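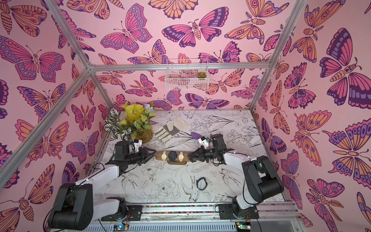
Progress report, Wekano perception and planning work
To: Margaux Leclerc, Tremier
20/01/2021

Hi Margaux,

You asked for something shorter than the September report, so I'll stick to the software and leave the purchasing stuff for Gilberto's sheet.

The big one first: the new two-arm planner is in and it runs every day now! The old one planned the left arm, froze it, then planned the right arm around it, and whenever both grippers wanted the same stretch of the watch stand we'd sit there watching it time out. Now both arms get planned together, with a shared keep-out zone that moves along with them. Planning time is capped at 300 ms. When it hits the cap it falls back to the old one-at-a-time method, and I'd like that to happen a lot less than it does.

Perception is more of a mixed bag. The segmentation model was trained mostly on plain backgrounds, and on the butterfly walls and the flower-print floor it started finding objects that were really just ink (it was very fond of one of the birds). I relabeled 2655 images over the break and retrained, and the false hits on the floor are mostly gone. Watches on the stand are solid, light or dark. The fitness band is still a pain when the strap is curled up – the mask comes out as a loop with a bite missing, and the grasp planner then picks a spot with nothing in it. Gilberto Cárdenas has an idea about fitting a curve to the strap first. I've given him the week to try it.

Wrist camera calibration now runs from one script and takes 20 minutes. It used to eat a morning.

Not done: the log viewer. I promised it for this report and it slipped, sorry. The Lomley people want to replay our runs on their side, so I'd rather agree on the file format with them before I write any more of it.

Next up is handing a watch from one arm to the other, 40 trials with the planner as it stands, then the Neves merge. I could use a decision from you on extra GPU time before we start that merge – the current allowance won't cover another retrain.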